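Notebook, November, bench 2
Cover sheet and backdrop, second fitting

Old sheet came off at 9:40. It had gone dull along the front edge and had a crease near the middle that no amount of pressing would take out. Wiped the bench top with alcohol, let it stand, then went over it again with a dry cloth. Two spots of old tape adhesive near the rear needed the plastic scraper.

New sheet is the light-blue stock from Praltura, glossy side up. Kendra Leclerc had wanted the matte, but Kikunwood only had offcuts of it and none would span the table in one piece. Seams have given us trouble before, so one piece it is. Cut with 40 mm extra on each side for the fold-under. Taped the back first, then pulled forward and taped the front, working out from the middle. Pulling from one corner, as we did last time, gives a diagonal ripple that shows up as soon as the lamps are on.

Backdrop panel rehung after the sheet was down. Bottom edge does not run straight against the blue. It waves slightly. The panel itself was checked flat on the floor before hanging, so I put this down to the way it hangs and to the sheet lifting a little at the rear fold. A thin batten along the bottom would probably take care of it. There is one in the Brirkuna rack, to be cut down.

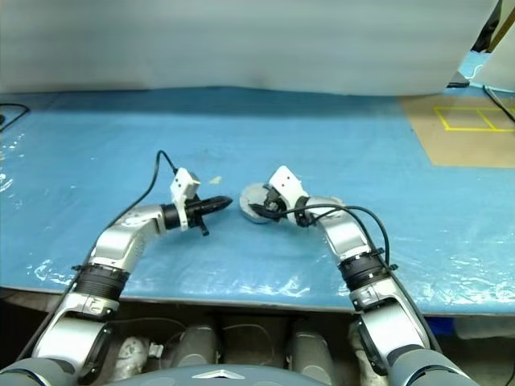 Bench 2, new sheet and backdrop, gray piece at center.

Shadow along the back of the table is still there, a darker blue band just below the panel edge. Meter reading at the center of the sheet was 380 lux, and in the band 77. That is a larger drop than I would like. Options:

Move the rear lamp forward and lower the front one to match.
Raise the panel a little and let some light through underneath.
Leave it and keep the work toward the center, away from the band.

Going with the last for now. The lamp stands are shared with Marras until the end of the month, and I do not want to reset their positions twice.

Gloss is the other open point. The old sheet had lost most of its shine, so this was less of a concern. Kendra suggests tilting the lamps before giving up on the material — worth an hour, and cheaper than a second sheet. Will log lamp angles on the next page.

Left to do: batten, corner tape at front left, label the leftover roll (nearly 2 m) and put it back in the tube. Do not clean the new sheet with alcohol until the offcut has been tested. Mild soap and water only.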